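Home Issues Authors Search Contact

Jun 19, 2025
Effie Geddes, Hidayah Chin, Donnie Aitken and Beathag Galbraith

4. The clearance fault

Section 3 gave the overall results for the ball-carrying task in the Istero simulator. We now turn to the runs that were scored as successful and should not have been. The fault was first seen in simulation and was later found on the bench arm at Gretham, where it led to a broken panel.
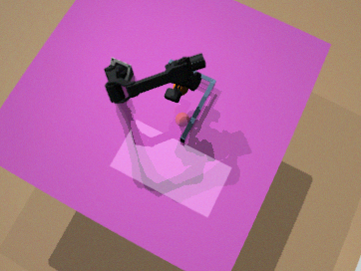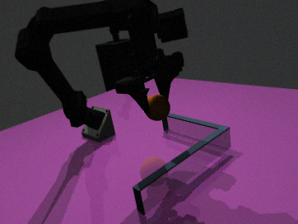
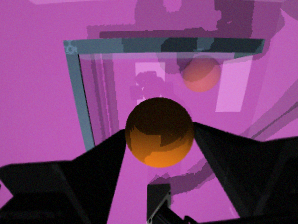 Page last modified: July 2025

Figure 2. Simulated views of the ball-carrying task. First, the table and arm from above; second, the arm and the L-shaped piece from the side; third, a close view of the ball between the gripper fingers.

4.1 Task and scoring

The arm has to pick up a ball, carry it past an L-shaped piece with clear panels, and bring it to a goal on the inner side of the corner. The goal is shown to the operator as a second ball with no mass and no contact shape. The close view in Figure 2 has this marker in a paler salmon pink behind the clear panel, up and to the right of the ball in the gripper. The marker has no effect on the motion.

A run was scored as successful if the centre of the carried ball came within a set distance of the goal before time ran out, and if the ball was still in the gripper at that point. A run was scored as a collision if the contact log held any entry between the L-shaped piece and either the arm or the ball. Everything else was scored as a time-out. The three outcomes were worked out by a script after each batch, and the person in charge of the batch looked at the summary. Video was saved only for collisions and time-outs, to save disk space. We came to regret this.

The path for the arm came from Carmont, our planner, which treats the panels as flat boxes and keeps a fixed clearance from them. The planner works out a path for the gripper and the ball together as one rounded shape. It was written for an earlier task in which the load was always smaller than the gripper, and the size of the rounded shape was set in a file that each new task was meant to override.

4.2 How the fault was noticed

Hidayah Chin was preparing short clips for a group meeting and turned video on for a batch of 1,000 runs. While looking for a clean example she found one in which the ball went into the long panel on one side and came out on the other, with no change in speed. The run was scored as successful. She reran it from the saved seed and got the same result.

We then wrote a separate check that did not use the contact log. For every pair of neighbouring time steps it drew a straight line between the two positions of the ball centre and tested whether that line crossed a panel. The check flagged 11 runs in the batch. Each one had been scored as successful. In all of them the crossing was at the long panel, and in all of them the arm was moving at or close to its top allowed speed.

The check is strict in one direction only. A ball that clips the top of a panel without its centre crossing would be missed, so the count should be read as a lower limit.

4.3 Cause in simulation

Two errors had to be present together.

The first was in the planner settings. The override for the size of the rounded shape had been placed in the wrong part of the task file and was read without complaint. Carmont therefore planned for the smaller load of the earlier task. On most paths this made no difference, as the ball was lifted well clear of the piece. On a few it left a path that Carmont took to be free and that went through the top part of the long panel.

The second was in how contact was handled. The simulator tests for overlap at the end of each time step. The panels are thin, and at top speed the ball could be on one side at the end of one step and on the other at the end of the next. A swept test, which looks at the whole movement between steps, is available in Istero but is off by default. It had been turned on for the ball when the ball was loose. When the gripper closed, the ball was joined to the fingers by a fixed link, and the joined body took its settings from the gripper, where the swept test was off.

Neither error shows up if one looks only at still views. Both the side view and the close view in Figure 2 catch the ball in the gripper, and a single view of that kind says nothing about how the ball got there or where it went next. The view from above is better suited to checking where the long leg of the L-shaped piece lies in relation to the arm, but we had been using it mainly to confirm that the goal was inside the marked area.

There is a further point about the views themselves. The clear panels are hard to see against the magenta table. Their dark edges stand out in the side view, while the panels take on the colour of whatever is behind them. Large shadows fall over the same part of the table. Two of the authors had watched live runs for several hours before the fault was found and did not report anything odd. We think it is likely that at least one crossing took place during that time, though with no saved video we cannot check.

4.4 The bench incident

Before the fault was noticed, the planner settings had been copied to the Dunbar bench at Gretham. The bench had an L-shaped piece with clear plastic panels, made to the same plan size as the one in simulation. The intention was to run at reduced speed for the first day. The speed limit was entered in the arm controller, but the planner sent timed paths, and the controller stretched those only while the limit key was turned. The key had been turned back for a calibration step and was left there.

Early in the session the arm carried the ball into the top edge of the long panel. The panel cracked along its lower fixing and the ball was pushed out of the fingers. The arm did not stop. It went on to the end of its path with the fingers still pressed against what was left of the panel, and a piece came away and slid off the table. Donnie Aitken, who was at the controls, pressed the stop button. There were no injuries. Beathag Galbraith had been standing beside the bench shortly before the run began and had stepped back to read the screen.

The arm should have stopped by itself. The force limit in the controller had been set high enough to let the gripper push a peg into a tight hole in a different project, and had not been set back. The controller log shows that the force stayed under the limit throughout. From the controller's side, nothing had gone wrong, and the run was closed with a normal end code.

The bench work was stopped for the day and an incident form was filled in. Kenna Haldane, who was not part of the project, went through the logs and wrote the first account of the order of events. Our description follows hers except in the matter of the key, where she had it turned back one run later than the log shows.

4.5 Changes made

The task file is now checked on loading, and any setting found in a part of the file where it is not used stops the program. This turned up one more misplaced setting, a camera height, with no effect on the results.

The swept test is turned on for the gripper and for any body joined to it. The cost in run time was small enough that we have left it on for every task. With the swept test on and the planner settings left as they were, we reran the flagged seeds, and each gave a contact entry and was scored as a collision. With both errors fixed, the same seeds gave paths that passed over the piece.

The separate crossing check from Section 4.2 now runs after each batch. If it disagrees with the contact log, the batch is held back. Video is also saved for a random share of successful runs, and one person watches these before results are passed on.

On the bench, the force limit is stored with the task and is loaded at the start of each session, with the value shown on screen. The speed limit no longer depends on the key. A run can only be started when the operator has confirmed that the area beside the bench is clear – this was already in the written procedure, but the software did not ask for it. The clear panels have been given a strip of coloured tape along the top edge.

4.6 Effect on reported results

The success figures in Section 3 are from batches run after the changes. Earlier figures, shown in our workshop talk, included the faulty runs and should not be used. The difference in the overall success rate is small. The difference is larger when only the fast paths are counted, and the claim made in the talk that speed had no effect on success does not hold. On the fast paths the arm did worse, and the missing contact entries had hidden it.

We have not gone back over the results from the earlier task with the smaller load. The planner settings were correct for that task, but the swept test was off in the same way, and the walls used there were thicker. Crossings seem less likely under those conditions. The saved seeds are complete, and the crossing check can be run on them when machine time allows.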